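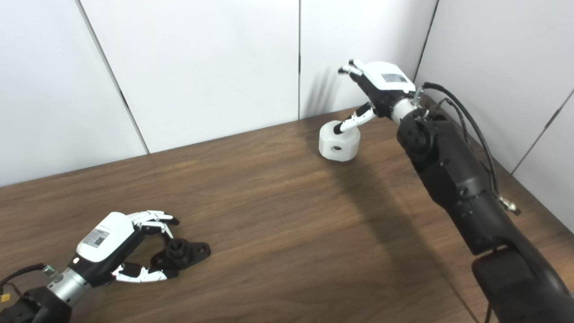 4.3 Teaching a two-hand pick

Use this procedure after both hands have passed the grip check in section 4.2. The Doucette controller stores left and right grips as separate records, so each part is taught on its own.

1. Set the white cylinder upright near the back wall. Lay the black flanged part on its plate, boss up, near the front edge of the table.

2. On the Wedau pendant, open Teach and choose Two Hands. Set speed to 10 percent.

3. Jog the left hand down until the fingers curl over the flanged part and the thumb lies low along the table. Press Save Left.

4. Jog the right hand until the thumb tip touches the top of the cylinder. Keep the other fingers raised at this stage. Press Save Right.

5. Close each hand in steps of 7 until the pendant shows Contact.

6. Press Run Once and watch both hands through the full move.

Caution: Keep your hands and sleeves off the table while the pendant light is green. The stop button cuts power to both arms.

Note: Leave slack in the forearm cables. A tight cable at the wrist can bring up error 357. If it does, back the arm off, free the cable and repeat the step for that hand only.

Note: The controller holds 50 grip records. When it is full, Save is grayed out. Delete old records under Teach > Manage.

7. Name the pair and press Store. Speed returns to the shop setting the next time the program is loaded.

For regrasping a part that has tipped over, go to section 4.4.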